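The Plindbridge Bin Challenge is a yearly student robotics contest in which small teams program an industrial-style arm to pick bars out of a metal bin and sort them by color. It is run by the Plindbridge Robotics Club, which grew out of an evening class at Tevthorpe Technical College, and it is open to students from any school in the district who can get themselves to Tevthorpe on a Saturday or a school evening during the season. People who have taken part tend to remember it fondly, even the ones whose robot spent most of the final pushing a bar into a corner.

History

The evening class began as a plain introduction to motors and wiring, and for its first few years the students mostly built little wheeled carts. When the college was given the use of a secondhand arm, the class quickly became a good deal more popular, and a club was set up so that students could keep working after the term was over. The first contest was a friendly affair between two halves of the same class. It has since become the main event of the club's year, with practice through the winter and a final in March.

The winning team takes home the Brzozowska Cup, a rather dented trophy that earlier winners have been allowed to scratch their team names into.

Rules and play

A round begins with the bars scattered in the larger part of a divided bin. The team starts its program and then has to stand back, and from that moment no one may touch the keyboard or the bin until the clock runs out. Each round lasts 600 seconds. Every bar lifted over the divider earns points, with extra points if all the bars of one color are moved before the first bar of the other. A bar dropped outside the bin costs the team half of what it would have earned. 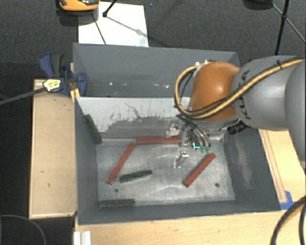 The gripper down in the front compartment, with red and green bars still to be sorted.

Bars lying out on the open floor are usually thought of as the easy ones, and most beginners go after those first. Bars that lie along a wall or lean up against one are much harder, as there is very little room for a finger to slip in beside them, and the teams have come up with all sorts of ways around this over the years. Some nudge the bar away from the wall with the side of the gripper before trying to lift it. Others come in at a slant, which looks lovely when it goes well and makes a terrible noise when it doesn't!

The metal floor brings troubles of its own. Bare metal throws back the room lights, and a program that finds the bars by color can be badly fooled by a bright patch that was not there the evening before. Club members are taught early on to test their programs with the lights both on and off, and to test them again after supper.

Software

All teams start from Redach, a small set of programs written by students in the class and handed down from year to year. Redach takes care of moving the arm safely, and it leaves the finding, choosing and gripping of bars to the team. A log kept by the club showed 1,409 practice picks in a single season, of which about 90 were made by one very determined pair of first-year students who wanted to get the leaning bars right. A new edition of Redach was given out to members on Jan 5, 2018, and it added a slow-motion mode that is much loved by nervous newcomers.

Joining

No earlier experience with robots is asked for. New members spend their first evenings learning to move the arm by hand controls, and they are placed in a team once they can pick up a bar and put it down again gently.

Related articles
Plindbridge Robotics Club
Tevthorpe Technical College
Brzozowska Cup
Redach (software)
Bin picking
Student robotics contests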